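Grenbridge Mok Hand-Held Gripper – Service Notice: Finger Return Fault

Applies to Mok grippers used singly or in pairs for cloth handling, including folding and sorting garments on soft surfaces. Units shipped before April may have an undersized return spring. Under repeated light closing, one finger can lag the other by up to 7 mm and the recorded opening width will be wrong.
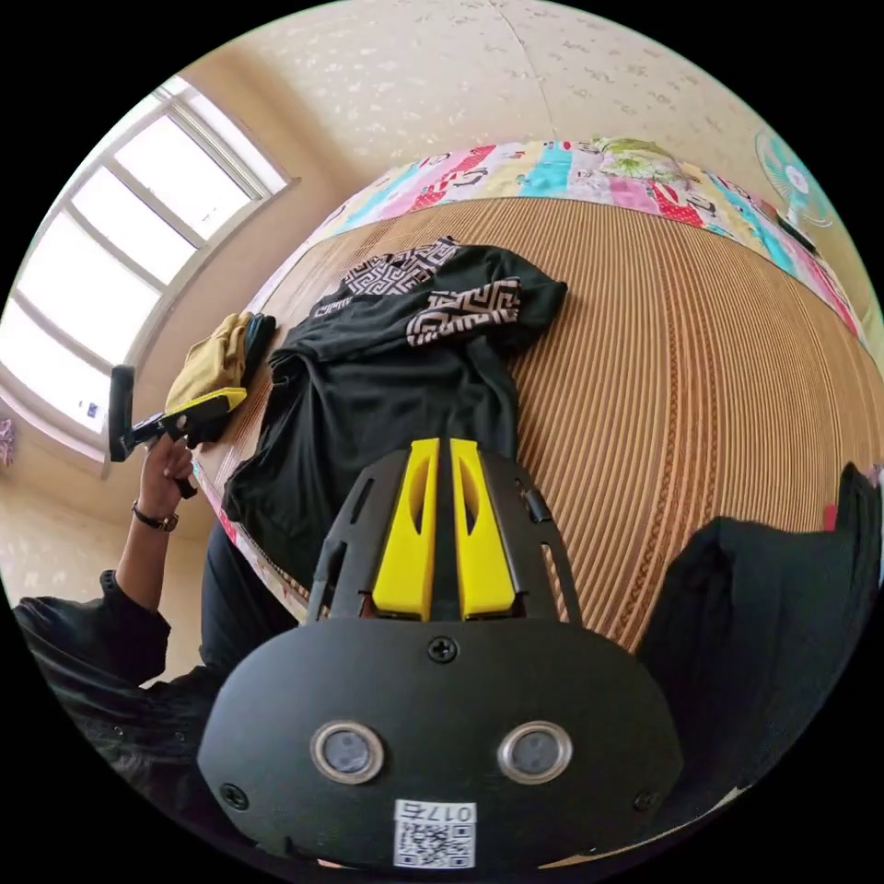

Symptoms: fabric slips on release, the trigger feels slack, or error 3 appears during calibration. Stop using the unit if a finger stays closed after the trigger is let go – there is a pinch hazard when clearing it by hand. Power down first.

Remedy: replace the spring (kit 2, free of charge) and recalibrate. Do not stretch the old spring. Discard width data logged after the first symptom.

Service contact: Man-lok Kan, Grenbridge Returns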